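**Kováčik hand-held gripper kit – one term with the student robotics club**

Bought two of these for the club in the fall. Used them every Thursday since. Several people on the list asked for a writeup so here goes, typing this before the 6:40 bus, sorry for the mess.

Short version: good tool, bad manual, buy spare inserts. 4 out of 5.

**What we used it for**

Students carry the gripper around by hand, do a task with it (pick up, put down, turn a page, open a drawer), and the recordings go to whoever is on the training side that week. Our big job this year was the Histside challenge, page turning and shelving. 40 clean runs needed per task. We got there, just.

**Setup**

Manual says 15 minutes. First time took us the whole evening. The step order is wrong on page 2 – you need to seat the insert BEFORE you close the housing, and the drawing shows it the other way. After that it's quick. Ivar Myklebust (our second year, fast hands) does it while talking about something else entirely.

Firmware update went fine on one unit and hung on the other. Held the button down, counted to 19, came back. No idea if the counting matters.

**Handling**

Heavier than it looks in the shop photos. Okay for a tall student, tiring for a short one after half an hour. We swap people every 15 min now and the runs got noticably better. Big rounded body so you do bump it into table edges until you learn where it ends.

The rubber insert is the best part. Soft, forgiving, takes a pen or a bottle cap or a corner of cloth without much fuss. Books are harder. Single pages are a pain, the rim wants to grab three at once. Vandana Garg worked out that coming in low from the outer corner helps, and practically everyone copies her now.

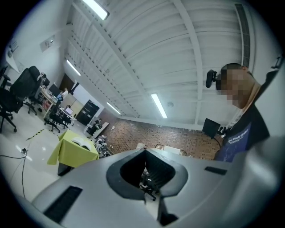 Noise – fine. You can hold a normal conversation over it. Gets warm if you run it back to back all evening but never enough that we had to stop.

Cable is too short. By a lot. We ended up buying an extension and then spent two sessions stepping over the extension. If your room has sockets along one wall only, plan for that first, before you decide where tables go.

**Compared to the Clistivus**

We had a loaner Clistivus for two weeks before this. Lighter, nicer trigger, much better app. But the fingers are hard plastic and slid off anything smooth, and the kids (ok, they're 20) got annoyed with it fast. For boxes and blocks I'd take the Clistivus. For anything floppy, this one, no contest.

**Stuff that broke**

- One insert split at the rim, week five. Replacement came from Starnmont in four days, no argument
- Trigger spring on unit B went mushy. Still works. Haven't opened it
- Carry case zipper, gone the first month. Case is junk, use a toolbox

**Software**

Meh. It records, it saves, it names files in a way that makes no sense at all. Write your own rename script on day one, we lost an evening of drawer runs becuase two people saved over each other. There is an export to the normal formats and that part I have no complaints about. Preview window lags when the disk is over half full.

**Would I buy again**

Yes, for a club our size. Two units is the right number – one in use, one being set up for the next person. With 100 students in a proper course you'd want something sturdier, and a real support contract. Starnmont answers email but only in the mornings.

Get four spare inserts with the order, shipping them one at a time cost us more than the inserts did. And ask for the newer trigger, the listing doesn't mention it but they have it.

Will update after the July round if unit B makes it that far.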